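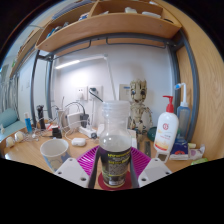
4. Uso diario del escritorio

4.1 Bebidas y zona de apoyo

El tablero del escritorio Pleswood es de madera con acabado al aceite y admite el uso normal de estudio o trabajo, siempre que se respete la separación entre líquidos y corriente. Reserve una zona fija para las bebidas, en la parte delantera, y deje el fondo para los cables. Un posavasos redondo, como el rojo que lleva debajo la botella, basta para marcar esa zona. Los vasos de papel también necesitan uno: la base se reblandece con el tiempo y puede dejar cerco.

1. Coloque el posavasos a 5 cm como mínimo del borde delantero.
2. Deje la botella de pie y con el tapón puesto mientras no beba.
3. Apoye las tazas siempre derechas. Una taza tumbada rueda con facilidad y arrastra lo que encuentra.
4. Retire los vasos y las tazas al terminar la jornada.
5. Si se derrama algo, desconecte primero la regleta desde el enchufe de la pared y seque después el tablero en el sentido de la veta.

PRECAUCIÓN: no toque la regleta, los cargadores ni los cables con las manos mojadas. Si ha entrado líquido en la regleta, no vuelva a conectarla. Sustitúyala.

Nota: el aceite del tablero tarda 2 semanas en endurecer por completo después del montaje. Durante ese periodo, use posavasos incluso con recipientes secos y no deje papel húmedo sobre la madera.

4.2 Regleta, cargadores y cables

La regleta no se suministra con el escritorio. Puede ir apoyada sobre el tablero, junto a la pared, o sujeta por debajo con el juego de bridas Griltham (se vende por separado). La primera opción es más cómoda si se enchufan y desenchufan aparatos a menudo.

1. Desconecte todos los aparatos y separe los cables uno a uno.
2. Aparte los cables que ya no correspondan a ningún aparato.
3. Sitúe la regleta al fondo, lo más lejos posible de la zona de bebidas.
4. Enchufe primero los adaptadores voluminosos y después los pequeños, para que no se tapen entre sí.
5. Recoja el sobrante de cada cable en un lazo amplio – sin apretarlo – y sujételo con una tira de velcro.
6. Deje libre el extremo de los cables de carga que use a diario.
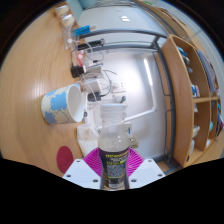

Según Roos Meijer, que el paso 2 vaya antes que colocar la regleta ahorra la mitad del trabajo; en su caso, al montar el segundo escritorio, aparecieron varios cargadores de teléfonos que ya no tenía. También pide que se insista en etiquetar los cables por los dos extremos, cosa que en la edición anterior de este manual no se mencionaba. Se recoge aquí como recomendación: una etiqueta junto a la clavija y otra junto al conector.

PRECAUCIÓN: no enchufe una regleta en otra. No cubra los adaptadores con papeles, paños ni cajas de pañuelos.

4.3 Estante superior

El módulo de estantes se apoya en los montantes metálicos laterales. Antes de cargarlo, compruebe que los tornillos de los montantes están apretados (véase el apartado 3).

1. Reparta el peso entre los dos lados. No llene un compartimento dejando vacío el contiguo.
2. Coloque los libros y las carpetas verticales o bien en una pila plana. Si quedan inclinados, empujan el lateral y acaban resbalando.
3. Ponga los frascos y tubos en los compartimentos inferiores, de pie y bien cerrados.
4. Deje las piezas pequeñas en una caja o bandeja, no sueltas junto al borde.

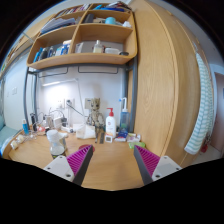
Vuelva a apretar los tornillos de los montantes en junio de cada año, o siempre que traslade el mueble. Hágalo con el estante descargado. Si nota que el módulo oscila al cerrar un libro o apoyar una caja, no espere a la revisión.

La luz de trabajo se instala bajo el estante, de modo que ilumine el tablero sin dar en los ojos. Pase su cable por detrás del montante más cercano al enchufe.

4.4 Limpieza

1. Retire todos los objetos del tablero, incluidos los posavasos.
2. Quite el polvo con un paño seco.
3. Pase un paño apenas humedecido y seque enseguida.
4. Para cercos recientes, frote con suavidad siguiendo la veta. Para cercos antiguos, use el aceite Drirgate, referencia 114, y deje secar una noche. 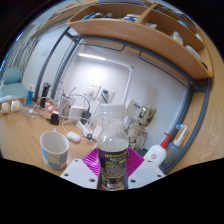
No utilice alcohol, lejía ni estropajos abrasivos. Los zumos, el té con leche y los refrescos dejan un resto pegajoso aunque el agua se haya evaporado, por lo que conviene repetir el paso 3 con un paño limpio. Los envoltorios y los sobres vacíos van a la papelera en cada limpieza, antes de volver a colocar los cables.

Para pedir bridas, etiquetas o aceite, indique el número de modelo que figura bajo el tablero, a la derecha. La tabla de recambios está en la página 59.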